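Search stories
Enter keyword
Go

The Ferry Bell at Wondstead

By the time Tuấn Đồng had been keeping the little shop at the top of the ferry steps for six winters, he knew most of the town by what they bought when it rained. Mrs. Plallard bought peppermints and stood by the stove until her coat stopped dripping. The schoolteacher bought candles, although everyone in Wondstead had perfectly good electric light, and the boys from the boatyard bought nothing at all but read the backs of the magazines very slowly, with their caps in their hands, so that he never had the heart to send them out.

The bell hung just outside his door. It had come off a boat called the Trình, which his grandfather had worked on as a young man, and it was rung when the last ferry of the evening was ready to leave, so that anyone still dawdling over supper up the hill could come running down with their scarf half on. Tuấn rang it himself. It wasn't part of any job, and he was never paid for it, but the ferryman had bad knees and the steps were steep, and one evening Tuấn had simply reached out and pulled the rope, and after that it was his.

So you can imagine how he felt on the evening he pulled the rope and heard only a dull sort of clunk, like a boot dropped on a kitchen floor. He tried again. Clunk. Down on the water the ferryman looked up and lifted both his arms, as if to say, well, what now?

"It's the tongue," said Mrs. Plallard, who had come out with a peppermint in her cheek. "My father's cow had a bell that did just that."

"And what did your father do?"

"Oh, he sold the cow."

Tuấn laughed, though he didn't much feel like it, and then, because there were surely people up the hill still buttering their bread, he went back inside and took the biggest soup pot off its hook and a ladle from the drawer. He stood at the top of the steps and beat that pot until the gulls went up off the roofs. Doors opened. A dog began to howl (it was the baker's dog, who had opinions about everything). Down they came, the schoolteacher first with her bag of candles, then the boatyard boys, then a young couple he had never seen before, laughing so hard they had to hold each other up on the steps.

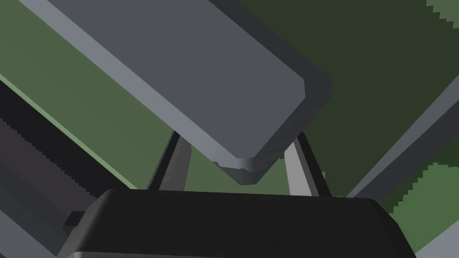

The ferry left a little late that night, with everyone aboard waving at him as if he had done something grand. He waved the ladle back at them until the lamp at the stern was no bigger than a match.

"You'll want that bell mended before June," said Mrs. Plallard, "when the visitors come."

"I suppose I will," he said.

But he was looking at the pot, which had a fine new dent in its side, and thinking that it had a nicer voice than he would ever have guessed. He held the door for her, and she came in to finish drying by the stove, and he put the soup on in the smaller pot, enough for two.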